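Sorkedura opens a new collection site for robot learning in office work

22 April 2026 – Sorkedura, a developer of learning software for two-handed robots, announces today the opening of its collection site in Quintana. The site has one purpose: to gather examples of simple office tasks, from which a learning system called Damero is trained.

In the first phase the team recorded 1183 examples. Of these, 400 show work with cabinets, binders and box files. The rest covers desks, trays and small office supplies.

Each example is made by an operator who guides the robot from start to end of one task. The system stores what the head camera sees together with the movement of the arms and the fingers. After the recording, a second person watches it and decides if it can be used for training. Attempts with a mistake are also kept, but under a separate label.

"We wanted the normal furniture of an office, with normal doors and normal locks," says Vasanthi Kurian, head of data at Sorkedura. "A cabinet looks like an easy thing. For a robot hand, the edge of a door is already a difficult subject."

The cabinet tasks were prepared by Hernán Huanca and Fouzia Butt. They include opening and closing doors, taking a binder from a shelf, and moving a box file between the shelf and the top of the cabinet. The operators change the starting position of the objects often – the system should not learn only one place by heart.

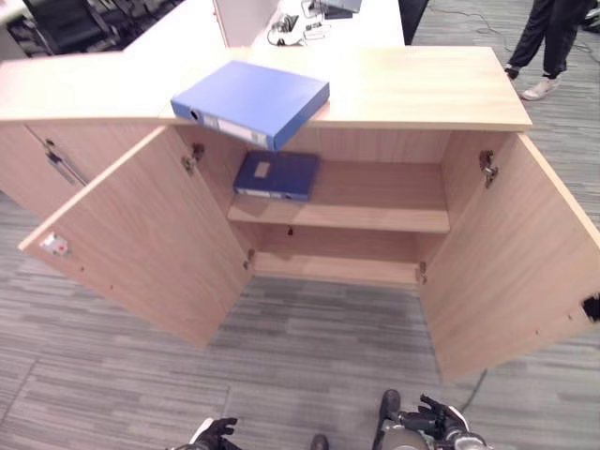

The site works at present with 5 operators. Every new operator trains for 5 days before the first recording is accepted. Jhosep Pacheco, who leads this training, asks operators to move slowly and to finish each grasp fully before they begin the next one.

The second phase starts in May, together with the integration partner Laltton. It will add drawers and hanging folders to the task list. Companies which want to propose a task from their own offices can write to Abelardo Huaranga, partner contact at Sorkedura.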